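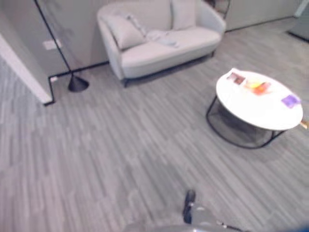

**marlowe_k** · August 5, 2020

Does anyone know when the county is going to certify the Effiong runoff? The last update I can find says 1,259 for the library levy and 1,111 against, with the provisional ballots still out. I voted by mail in July and the tracker still says "received," so I don't know if I'm in either number. I had the loveseat and the black floor lamp set up as my election night corner, throw blanket and all, and I was there until the station went to a movie. No update after that. The Dalero precincts weren't even on the screen.

---

**tworivers**

"Received" is the step before "counted." Mine sat on received for five days and then changed. Call the clerk if it hasn't moved by the end of next week.

---

**hank_in_dalero**

Dalero was reported, it just wasn't on TV. The clerk had it on the county page before midnight. We went against the levy by a lot, and that's already in the 1,111.

---

**marlowe_k**

Thanks, I didn't see that. Do you have the link? The page I have ends at Ivent.

---

**hank_in_dalero**

Scroll right. It's a wide table and on a phone it hides the last columns.

---

**pbrandywine**

I wouldn't call this one yet. The lead is smaller than the pile of provisionals, if the Nirnico Courier is right that there are 2,000 of them.

---

**tworivers**

The Courier said 2,000 provisional ballots were *printed*. That isn't how many got used. Read the second paragraph again.

---

**pbrandywine**

I read it. It says "issued." Issued to voters is how I take that.

---

**tworivers**

Issued to the polling places. There is no way 2,000 people voted provisional when the whole count so far is barely more than that.

---

**pbrandywine**

OK, that's fair on the math. The clerk should still post the real number. We shouldn't have to work it out from a newspaper.

---

**hank_in_dalero**

Agree with that part. I don't agree with holding a levy vote in the summer, either. Half my road was away.

---

**marlowe_k**

Found the column, thank you. And my tracker says "counted" as of this afternoon.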